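Practising with the hand-held gripper: picking up fallen cups

Written by Nidia Cuadros, 01/05/2021

In the first two parts we printed the fingers and put the Skereck gripper together. Now it must be used by a person before we put it on any arm. I recommend you do not skip this part. When I skipped it, I lost most of February looking for an error in my program, and the error was in how I closed the fingers.

You need the finished gripper, a table you can reach from the front, and some light plastic cups. Cups of different colours are better, because later you will want to say "the red one" and be sure which one it is. Add one or two things that are not cups. I like a small block of wood and a jar.

Check the fingers first

Open the gripper completely and look at both pivot points. The screws should be tight enough that the finger does not wobble, but the finger must still return alone when you release the handle. If it stays half closed, turn the screw back a little.

Then press the blue grip pads with your thumb. They must sit flat on the inner side of each finger, near the tip. Mine came off two times before Anselmo Mamani told me to clean the plastic with alcohol before gluing.

Lay out the table

Put a cloth on the table. On a bare table the cups roll away when you touch them, and you will spend your evening under the chairs. Lay every cup on its side and turn them in different directions, some with the mouth to you and some with the base. Leave space between most of them, but put two or three near each other, so you also practise the difficult case.

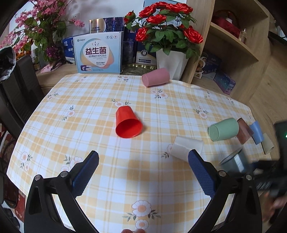 Fingers wide open over the cloth, with the red cup on its side near the middle of the table.

Pick up the first cup

1. Choose a cup with free space on both sides.
2. Bring the gripper in low and slowly, with the fingers fully open.
3. Stop when the cup is between the pads, then close. Do not close while you are still moving.
4. Lift it 21 millimetres, wait a moment, and put it down again.
5. When this is easy, turn your wrist during the lift and stand the cup on its base.

A cup is narrower at the base, so if you hold it too near the mouth it can slide out of the pads. Try to hold it at the middle of its length. The block is easier to hold but lower, and the tips will touch the cloth if your angle is too steep.

How long to practise

Aníbal Pacheco did 500 lifts before he was happy, and I needed 800. Write down each failure with the colour of the cup and its direction. After some evenings you will see that one direction is worse than the others - for me it was the base facing me.

In the next part we connect the Budier board and record the opening of the fingers.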